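About Pernel

Pernel makes small software tools for people who look after networks and servers. Our main product is Brevarari, a program that watches disk space on many machines at once and tells you which ones are filling up, how fast, and which folders are responsible. We also make Altari, a command line tool that compares configuration files between servers and lists the differences.

The company was started by Juniper Kasprzak, who was working as a system administrator for a regional school network at the time. She had 379 machines to look after and a shell script that emailed her the free space on each one every morning at 6:30. The script grew, other administrators asked for copies, and after a while it needed a proper installer, a manual and someone to answer the mail. Brevarari 1.0 came out the following December.

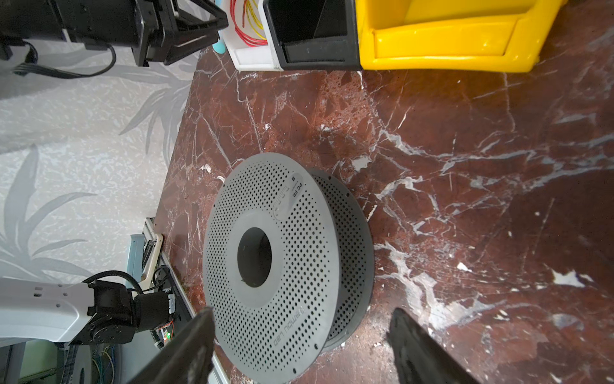
What we make

Brevarari runs on Windows and Linux. A small agent sits on each machine and reports to a central server that you host yourself. The standard license covers up to 200 machines. The extended license covers up to 600. If you have more than that, write to us and we will work out a price. Reports can be sent by email, written to a plain text log, or exported as CSV. The agent does not need administrator rights on Linux unless you want it to read folders owned by other users.

Altari is a single executable with no installer. You point it at two or more servers, give it a list of files, and it prints what is different. It can ignore comments, blank lines and any lines that match a pattern you supply. Many customers run it from a scheduled task and keep the output in version control.

Jia is our free log viewer. It opens large text logs without loading the whole file into memory, and it can follow a file while another program is writing to it. Jia is free for business use as well as home use, and there is no registration.
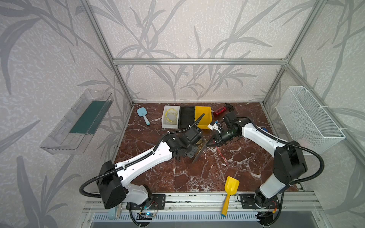
All three programs share the same settings format, so a list of hosts you made for Brevarari can be read by Altari without changes. Settings are kept in plain text files. You can edit them by hand, copy them to another machine, or back them up along with everything else.

How we work

We are a small company and we write all of our own code. The people who write the programs also answer the support mail, usually within one working day. If you report a bug, you will get a ticket number and a reply from a person who has read your message. Please attach the log file if you can. It saves a round of questions.

We release updates when they are ready. Most years that means two or three larger versions of Brevarari and a handful of fixes in between. The full list of changes is kept on the Releases page, going back to the first public version. Fixes for security problems are also made for the previous major version, at no charge.

Our licenses do not expire. You pay once for a major version and can keep using it as long as you like. Upgrades to the next major version are sold at half price to existing customers. Schools and libraries get a discount, which you can request through the order form.

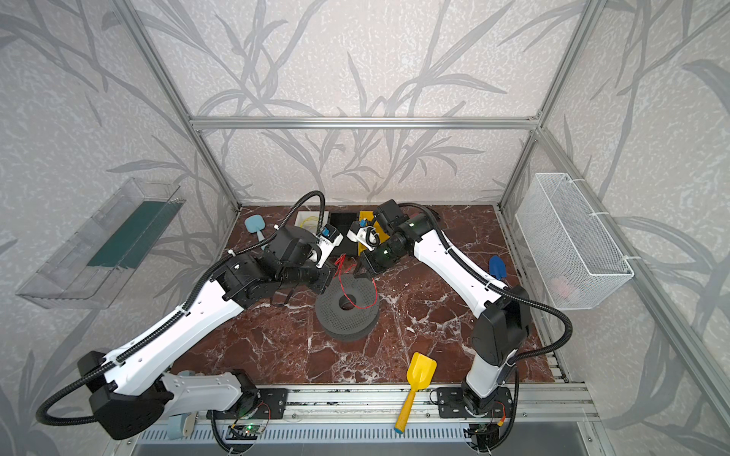
None of our programs send usage data to us. The only outside connection Brevarari makes is the update check, and that can be turned off under Settings, Network. On machines with no internet access you can update from a downloaded file.

Customers

At last count, Brevarari was licensed to 2969 organizations. Most of them are schools, small hosting companies and local offices with one or two people handling all of the computers. We don't publish a customer list, but we can put you in touch with an existing user in a similar line of work if you would like to ask questions before buying.

Contact

For sales, support and license questions, use the form on the Contact page. Lost license keys can be sent again automatically from the same page if you still have the email address you ordered with. Phone support is available to extended license holders from 9 a.m. to 4 p.m. Central Time. The number is printed on your license certificate.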